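About Vidness

Vidness is an independent baseball publication for readers who follow the minor leagues closely. We write about pitchers who wait for a call, players sent down after one bad inning, and the roster rules that decide such things.

Sharada Raju started Vidness as a newsletter of one sheet, which she printed at home and gave out before Saturday games. She grew up with cricket and learned baseball from the radio, and she still keeps score by hand. The first issue had 162 readers. Today the print edition goes to 2406 subscribers, and over 1107 of them have been with us for more than five seasons.

We are a team of 7. Peñalver edits the game reports and is responsible for our scouting pages. Gernlow takes care of statistics and answers most letters – please be patient with him in October, when everybody writes at the same time. Printing and mailing are done by Drurkar, a family company with whom we work since the third issue.

We do not accept money from clubs or from player agents. If a writer has a relative in an organization, we say it at the top of the article. Corrections are printed on the second page, in the same size of letters as the rest.

Subscribers can write to us by post or by the form on this site. We read all letters and we print some of them, also the angry ones.
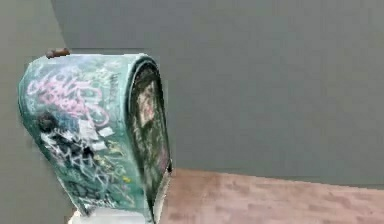 Page 7

New writers are welcome. Send us one game report of a minor league game that you attended yourself, and tell us which level you follow. We pay for everything we publish – the rates are the same for all writers, and we will send them to you if you ask.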